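The Old Post Road to Ngau, Slowly

I have wanted to ride the old post road since I moved to Briston. On the modern map it is only a thin gray line that follows the hills, and in many places it disappears under the new highway. But the older people here still call it the post road, and my neighbor says that letters were carried on it by horse until his grandfather was a young man.

My friend Slamet Wattimena had the same wish, so in March we took two days free from work and went by bicycle from Briston to Ngau, with one night in Jitent. I planned the route in the evenings at my kitchen table, with two paper maps which did not agree with each other. Slamet planned the food.

We left on Wednesday at six in the morning. It was still dark and my front light was weak, so I stayed behind Slamet and looked at his red lamp. The first hour is not interesting. You ride beside the highway on a narrow path with much broken glass, and the trucks make a strong wind when they pass. Then the path turns left at a fuel station, and suddenly it is quiet.

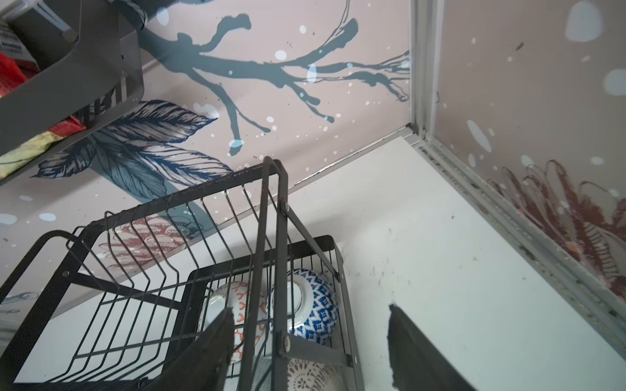 Issue 33

From the fuel station the road climbs. I was happy to see that the old builders were sensible people. They did not go straight up the hill, as the Romans would maybe do, but made long and gentle bends, so that a tired horse could manage it. A tired cyclist can manage it too. In the dry parts the surface is small stones pressed into clay. In the shade it was soft and I had to get off and push two times. Slamet has wider tires than me and he did not push at all, and he mentioned this more than once.

At the top there is a stone post with the number 50 cut into it. We could not agree what it means. It is not the distance to Briston and not the distance to Ngau. Slamet believes that it counts from a town which was more important in those days. I made a rubbing of it with pencil and paper, but the wind took the paper when I opened my bag, and I did not want to climb back down for it.

The descent to Jitent was the most difficult part for me. I am careful with brakes and my hands hurt after ten minutes. In one bend the rain had cut a deep channel across the road, and I saw it late. I did not fall, but one of my water bottles jumped out and rolled a long way into the ferns. I still have not bought a new one.

In Jitent we slept at the guesthouse of Anisa Hutapea. She gave us rice with fish and a very hot sauce, and after dinner she explained to us which bridges are still standing. This was useful, because one bridge on my map was washed away several years ago. She also told us that walkers come more often than cyclists, and that they eat less.

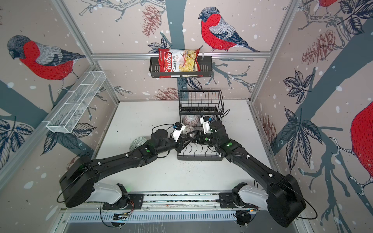
The second day

We started later than we wanted, as my rear tire was flat. I had checked it in the evening and it was good. I found a small thorn, changed the tube, and put the thorn in my pocket as a souvenir.

After Jitent the road follows the river for a long time. There are old walls on the side of the hill, built without mortar, and they still hold the road up very well. Then comes the crossing at Idbridge, where there is a low stone bridge with grass growing in the middle. We sat on it and ate the last of the bread. A man with three goats asked us where our motor was.

The last climb was shorter than I feared. We came into Ngau at four in the afternoon with dust up to the knees, and drank sweet tea next to the bus station. The driver of the evening bus let us put the bicycles in the luggage space for a small extra payment.

If you want to try this road, please go in the dry months and bring two spare tubes. Do not trust the blue map for the part after Jitent. I would also carry more water than we did, as there is no shop between the fuel station and the guesthouse.

Slamet now wants to ride it in the other direction. I have told him I will think about it after I buy the wider tires.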